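Altgate Furniture Pages

Home > Galleries > Stools and Small Seats

Stools and Small Seats

October 2018

This gallery covers the low seats in the Altgate collection: step stools, milking stools, piano stools and the plain square or rectangular ones that end up in kitchens and hallways. The collection was started by Paula Vasiliu and is now looked after by Paula and Asger Bach. There are 17 stools in it at present, most of them bought secondhand or handed over when a house was being cleared.

We photograph small seats from underneath whenever we can. The top of a stool has usually been painted, covered or sat on until there is little left to learn from it. The underside keeps the joints, the repairs and now and then a paper label. Raluca Dinu writes the captions and Bianca Lazăr checks them against the index cards.

Notes on the captions

Apron: the boards or rails that run around under the seat between the legs. On some stools the apron is deep and carries most of the strength. On others it is a narrow strip and the legs are fixed to blocks in the corners.

Recess: the hollow left inside the apron when the stool is turned over.

Seat: always the part you sit on, whichever way up the stool is shown.

Left and right are given as the viewer sees them. Paint colors are described by eye and have not been matched to a chart. Height and width are on the index cards, which can be requested by mail.

Corrections are welcome. Safta Văduva wrote in September about the Bucur piano stool, which we had listed with the wrong swivel, and the card has been changed. Two of the milking stools are still without a place of origin -- if you know the pattern, please write.

White Stool, Rectangular Seat

Card 23. Four legs, painted or finished in white, no back. Turned over, it shows a raised apron around all four sides of the seat and squared joints where the legs meet it. The lumpy white block in the recess looks like foam or padding. It sits a little off center and is not part of the card entry, which lists the stool only. Maker not recorded. 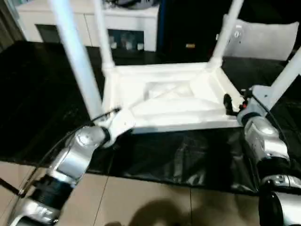

Other Galleries

Chairs with Arms
Benches and Settles
Folding Tables
Kitchen Shelves

Using the Pictures

Pictures may be used free of charge in school work and club newsletters with the line "Altgate Furniture Pages." For print runs of over 2,000 copies, write to Asger Bach first and give the card number, the title of the publication and the page size. Larger files are sent on request -- please allow two weeks.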